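Accept cookies | Manage preferences

Filed under: Robot Learning, Data Collection

Knitwear added to the Dorura folding set

Tikuvia has opened the garment portion of Dorura, its demonstration set for household handling policies, with a first batch of 300 episodes. Collection is done with hand-held grippers in furnished bedrooms, on ordinary bedding. An episode is one continuous recording and is labeled by garment type, starting state and bedding pattern.

Heavy knits were moved up the schedule after the shirt policy did poorly on thick hems. Cable patterns also give the tracker more texture to hold on to than plain jersey does. Plaid covers stay in the mix for the same reason.
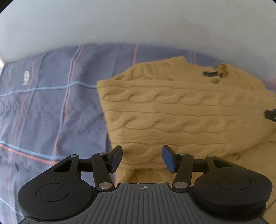
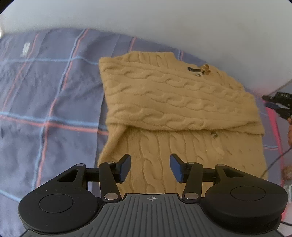
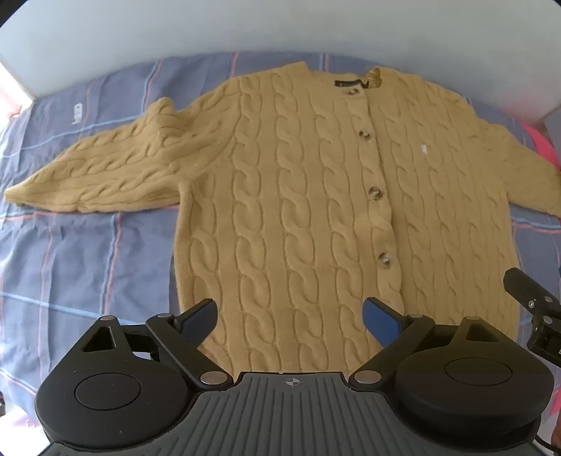
Cable-knit garment on a plaid bed cover, gripper fingers open.

Sondetex handles review. Of the 300 episodes, 61 were returned, mostly for tracking loss when the gripper came too close to the fabric. Those will be recorded again under the same labels. The target for knits is 500 accepted episodes, with training on the Abdelaziz baseline to start once that number is reached. Release notes for version 2 of the label schema are dated 19 Mar 2026.

© Tikuvia. All rights reserved. Contact | Back to top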